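The Understudy of Vesunar

The summer I turned seventeen, a movie came to Vesunar, and I mean it came right up our street with its trucks and its cables and its enormous coffee urns. Nothing like it had ever happened to us! We had one theater, the Marti, with 100 seats and a projector that had to be thumped on the side every time the reel changed, and we loved that place like a relative.

They needed extras. 800 of us lined up outside the old fish market at six in the morning, which was a funny sight in a town of 2,133 people, because who was left to sell the bread? I wore my aunt's green coat. The casting woman walked down the line with a pencil behind each ear and pointed at me and said, "Coat. You're in the harbor crowd."

I was in the harbor crowd! For three days I waved goodbye to a ship that wasn't there. The leading lady stood so close that I could hear her humming between takes, always the same little tune, and it got into my head and has never quite left. She was from Gesport originally, they said, the daughter of a bus driver and a seamstress, and she'd started out selling candy in a theater lobby. I knew all of it from the magazines. I knew her height and her first school and the name of every picture she'd made, good and bad (I loved the bad ones too).

On the third day she lost her voice. The director paced up and down the pier and ate a whole bag of cherries, and then he asked if anyone in the crowd could read a line out loud, just so the other actor would have something to answer. My hand went up before I'd told it to. I stood on her mark — a cross of yellow tape on the planks — and I said, "You'll write to me from Ruker, won't you?"

It was one line. I must have said it fourteen different ways by suppertime, and I meant every one of them. The leading man had tired eyes and a cold, and he looked at me as if I were the only person he'd ever have to leave. Then somebody yelled for lunch and he went off to find a sandwich. I thought it was the most wonderful job in the world.

The picture opened in April, and naturally the Marti had it for a week. We packed in two to a seat. My mother brought a cushion and a bag of roasted almonds, and my aunt came mainly to see the coat.

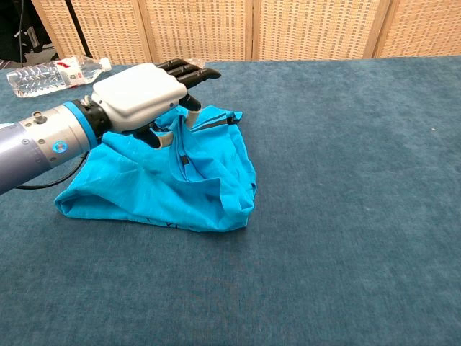 My aunt leaned over before the harbor part was even finished and told me that the woman up there was saying the line all wrong, that she was saying it as though she already had the letter in her pocket, and that I'd done it better in the kitchen with a dish towel over my shoulder.

I shushed her, but oh, I was pleased! And then there I was, far in back, a green smudge with one arm in the air, and the whole theater stamped its feet so hard that the projector quit and had to be thumped.

I went to Gesport that fall with the coat and one suitcase. I got a job tearing tickets, and between shows I stood behind the curtain at the back, moving my lips along with every part. When the drama school finally let me audition, they asked what I had prepared. I put down my bag, found a knot in the floorboards that would do for a mark, and asked the empty chair in front of me if it would write to me from Ruker.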